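本网站使用 Cookie 以改善浏览体验。继续浏览即表示您同意我们的 Cookie 政策。[接受] [管理设置]

打印本页 | 通过电子邮件发送

最后更新：12月

1/
整理一下家里硬水处理的笔记。背景：租住的老楼，自来水总硬度偏高，电热水壶两周就结一层白垢，淋浴花洒出水孔堵掉一半。下面只谈家用场景，不谈锅炉。

2/
先分清两个概念。暂时硬度来自碳酸氢钙和碳酸氢镁，加热后析出碳酸盐，就是壶底那层东西。永久硬度来自硫酸盐、氯化物，煮沸去不掉。多数人说的“水垢问题”只和前者有关。

3/
测量。试纸分辨率太低，只能判断“软”或“硬”。滴定套装用EDTA，指示剂为铬黑T，pH控制在10左右，溶液由酒红变纯蓝为终点。接近终点时颜色会停在紫色一段时间，这时每滴之间要充分摇匀，等几秒再加下一滴。

4/
TDS笔不能用来测硬度。它测的是电导率，再乘一个换算系数。软水机出水的TDS和进水基本持平，原因是钙镁换成了钠，离子总量没有减少。拿TDS笔验收软水机，结论一定是“机器坏了”。这个误会在评论区每周出现一次。

5/
处理方案一：离子交换。强酸性阳离子树脂，钠型。交换容量用完后以饱和盐水再生。关键参数是树脂体积、再生盐耗、峰值流量下的压降。厂家标称的周期产水量一般按较低硬度计算，自家水硬，要按比例往下折。

6/
我装的是 Gokex 的小型机，带流量触发的控制阀。时间触发的那种不建议：出差一周回来，它照样按日程再生，盐和水都浪费。流量触发只在累计用水达到设定值时动作。我的设定值是845升，已经留了余量。

7/
再生时间设在凌晨。再生期间多数家用机走旁通，出来的是未处理的硬水，这段时间不要开洗衣机。整个流程依次为反洗、吸盐慢洗、正洗、盐箱补水。如果盐箱水位一直不降，先查射流器有没有堵，再查吸盐管接头是否漏气。

8/
盐的选择。用软水专用盐片，不用食盐。食盐颗粒细，容易在盐箱底部板结，形成“盐桥”：上面看着满，底下是空的，饱和盐水配不出来。每次加盐前用木棍往下捅一捅。含碘、含抗结剂的盐一律排除。

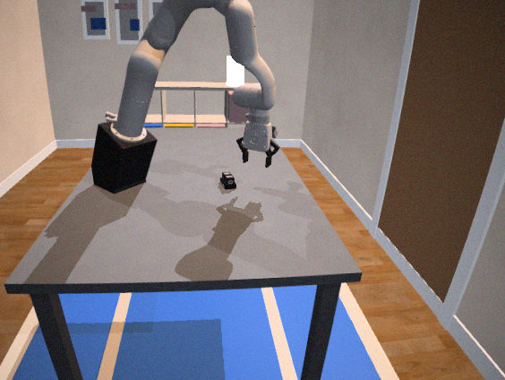
9/
处理方案二：阻垢。归丽晶（硅磷晶）缓释聚磷酸盐，吸附在晶核表面，抑制碳酸钙长大。它不降低硬度，滴定结果前后一致。超过80℃后聚磷酸盐水解加快，效果明显下降，所以装在燃气热水器前有意义，对烧水壶几乎没有意义。饮水管路我不接这个。

10/
处理方案三：反渗透。硬度、钠、硝酸盐一起去掉，适合厨房直饮。代价是废水，以及膜对进水硬度敏感。硬水地区如果前面没有软化，膜表面浓水侧会先结碳酸钙，产水量逐月下滑。我的接法是软水机在前，RO在后，只供厨房一个龙头。

11/
处理方案四：磁化、电子除垢。Doltedard 论坛上有人做过对照帖，两支同型号水壶，一支走磁化管，一支走直管，记录垢的干重。两组差异落在称量误差里。样本太小，不能当定论，但我没有看到反过来的数据能重复出来，暂不花这笔钱。

12/
已有水垢的清除。柠檬酸，5%溶液，浸泡到不再冒泡。不要煮沸：高温下柠檬酸钙溶解度反而更低，会析出一层更难刮的白色沉淀。加热到手感温热即可。白醋也能用，浓度低，耗时长，味道重。

13/
材质兼容。不锈钢壶、玻璃壶用柠檬酸没问题。铝件、天然大理石台面不能碰酸。镀铬花洒控制在半小时内，泡完立刻冲洗。任何酸都不要和含氯漂白剂混用，会放出氯气。

14/
花洒的处理顺序：拆下，取出滤网单独泡；出水面板朝下放进盆里，液面没过出水孔；之后用软毛刷逐孔刷。硅胶出水嘴直接用拇指搓，垢会碎掉。不要用针捅，孔径撑大后水流会散。

15/
软水的副作用。洗涤剂用量要减，否则泡沫冲不净。皮肤有“滑腻感”，那是没有形成钙皂，与冲没冲干净关系不大。浇花请从旁通取未软化的水，钠对盆土结构不好。需要限钠的人，饮水另接管路。

16/
漏水防护比软水机本身重要。进水口前装减压阀和前置过滤器，机器下面放接水盘和漏水传感器。我用的是 Sandhu 的有线探头，联动电磁阀。无线款电池耗尽时不一定报警，地下室信号也不稳。电磁阀每月手动开关一次，防止卡死。

17/
维护记录。6个月拆洗一次射流器滤网，每季度做一次滴定，进水出水各一份。出水硬度开始爬升而再生正常时，多半是树脂被铁污染，颜色会偏红褐。可以用专用还原清洗剂处理，严重的直接换树脂，算下来更省事。

18/
有人问 Grungate 的免安装滤芯壶算哪一类。属于弱酸性树脂加活性炭，针对暂时硬度，出水pH会略低。单人泡茶够用，水硬时滤芯寿命会短于标称。判断方法同上：滴定，别看指示灯，那个灯多数只是计时器。

19/
周六补一条管件清单和旁通阀组的接法。滴定的计算表放在置顶，单位用mg/L（以碳酸钙计），换算德国度除以17.8。

打印本页 | 通过电子邮件发送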